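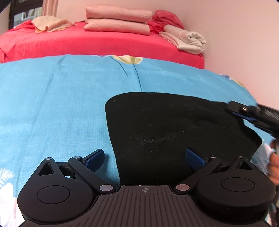

How do I request an elective that isn't on my school's course list yet?

You file a new course proposal with the district, and a student or parent can start one as long as a teacher at the school agrees to sponsor it. The rest of this page goes through the steps in the order the Hillow district office handles them. Other districts use different forms, but the order is usually close to the same.

Before you start

Check the full district catalog, not the one your own school hands out in January. Schools only print the courses they plan to run that year. A course may already be approved and simply not offered in your building. If so, you need the shorter Request to Offer form and can skip to Step 5.

Also check the state course list. If the course has a state code, write it down. Courses without a code can still be approved, but they count as local credit and may not meet a graduation requirement.

Step 1. Find a sponsor teacher

The sponsor has to be certified in the subject area. For a history or culture elective, that means a social studies certificate. For a course that crosses two subjects, either certificate will do, and the form has a box for the second one.

Ask early in the fall. Teachers get their own planning forms in January, and after that it is hard for them to add anything.

Step 2. Write the course description

Log in to Evis, the district's course planning site, and open a blank proposal. The description box holds 800 characters, counting spaces. It will cut off anything longer without a warning, so write it somewhere else first and paste it in.

Include:

What the course covers, by unit or by term
Which grades can take it
Any course students need to finish first
Whether it runs for one semester or two

Leave out the reasons for wanting the course. There is a separate page for those.

Step 3. Collect interest signatures

You need 15 student signatures for a one-semester course. A full-year course needs more if it will use a new textbook - the form shows the number once you pick a book. Students must be in a grade that could take the class next year, so seniors can't sign. Parents can sign on the back page, but those names do not go toward the total.

Paper signatures are turned in at the counseling office. Electronic ones go through Clamis, the same site used for picking classes. Don't mix the two on one proposal.

Step 4. List the materials

Put down every book, film and subscription, with the price per student. The limit for a new elective is $67 per student. Anything over that goes to a separate budget review, and that can push the course back a full year.

Free materials still have to be listed. So do field trips, even local ones such as the Lumbantobing archive downtown, if they are part of a grade.

Step 5. Submit and wait for review

The sponsor teacher presses Submit. Students and parents can fill in the pages but the button is grayed out for them. You should get an email with a proposal number the same day. Keep it, as the office looks everything up by that number.

The review takes up to 60 school days. Weekends and breaks don't count. During this time the reviewers may send the proposal back with comments. Answer in the comment box on the same proposal and do not open a new one.

Step 6. After approval

Approval means the course goes into the catalog. It does not mean your school will run it. That is decided after students pick their classes in Clamis, so everyone who signed should also select the course when the window opens.

If the proposal is turned down, you can send it in again the next fall. The old signatures expire, but the description and the materials list stay saved in Evis under the sponsor's account.

Page last checked 30/06/2023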